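Boltau opens comparative trial of multi-fingered robotic hands

Results of first stage to guide choice of hand, camera and controller for domestic tasks

Boltau has begun a comparative trial of robotic hands at its test rooms in Rowbotham, the company announced in October. The trial sets 2 multi-fingered hand designs against each other on a fixed programme of household tasks, using the same arms and the same tabletop throughout. It is being carried out with Dellero, which supplies the arm controllers, and Nudar, which is responsible for the camera mountings and the recording software.

The programme consists of 40 tasks, divided into 5 groups according to the kind of grip required. The first group covers small kitchen appliances and light tableware. Later groups deal with soft goods, closed containers, hand tools and objects that must be passed from one hand to the other. Each hand design will complete the full programme under two different controllers, so that differences in the hand can be separated from differences in the way it is driven.

Boltau has until now used two-jaw grippers for most of its work. These remain reliable on objects with flat, parallel sides, and the company will continue to offer them. Customers in the catering and assisted living sectors have, however, asked for equipment that can work with ordinary household goods as they are sold, with no special handles or fixtures. The present trial was approved in answer to those requests.

Particular attention is being given to the construction of the fingers. The trial engineers are recording the state of the fingertip covers, the link plates and the screws that hold them before and after each group of tasks, together with any change in the movement of the joints. Wrist cameras are fitted close to the palm so that the fingers remain in view as an object is approached.

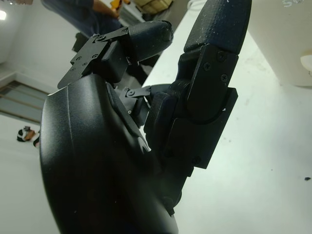 Why use a camera at the wrist when there is already one above the table?

The overhead view shows where objects stand in relation to each other, but the hand itself often hides the point of contact. A wrist camera gives a closer view of the last few centimetres of movement. The trial will compare results with the wrist view switched on and with it switched off, and will report the cost in computing time of using both.

Controllers are being compared on three measures: the delay between command and movement, the steadiness of the fingers when held open, and the behaviour of the arm when a grip fails. The third of these has been given the greatest weight. A controller that stops safely and allows the task to be resumed will be scored above one that is faster but must be restarted by hand.

The appliance tasks are carried out with both arms. A typical sequence requires the robot to approach a toaster, place bread in the slots, press the lever and later move the bread to a tray. Bread was included at the request of Dellero, whose earlier work had been limited to rigid objects. It bends, it sheds crumbs, and slices differ from one another even within a single loaf. The operator begins each attempt from an agreed starting position, with the hands open.
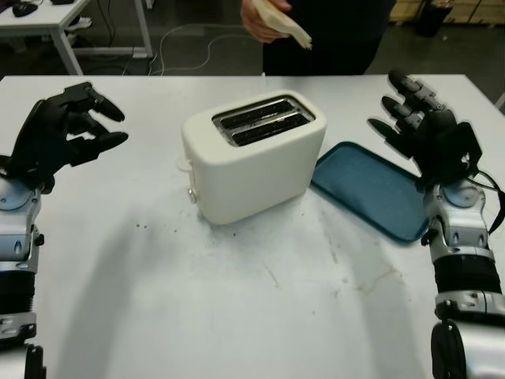

Starting positions are changed between attempts according to a printed schedule, which all three partners hold. The toaster may be turned and the tray may be moved, but neither is fixed to the table. The surface is not cleared of crumbs between attempts in the same group -- a point on which the partners were agreed from the outset, as most kitchens are not cleared in this way either.

Each group of tasks ends with a continuous run of 72 attempts, during which no adjustment to the hands is permitted. Should a fastener work loose or a fingertip cover need to be replaced, the run is recorded as interrupted and the cause is entered in the log. Interrupted runs will be included in the published results.

Boltau wishes to make clear that the trial is a test of equipment and does not represent a finished product. No decision has been taken on which hand will be adopted, and the company may decide that different designs are suited to different groups of tasks. Pricing and delivery dates will not be discussed until the full programme has been completed.

A summary of the first group will be sent to registered customers and research partners, followed by a full report covering all five groups. The report will contain the task list, the scoring rules and the camera settings, so that other laboratories may repeat the work with their own equipment.

Organisations wishing to attend a demonstration at Rowbotham, or to put forward a hand or controller for a later stage, are invited to write to the Boltau press office. Visits are held in the morning from 10 am, and places are limited by the size of the test room.

ENDS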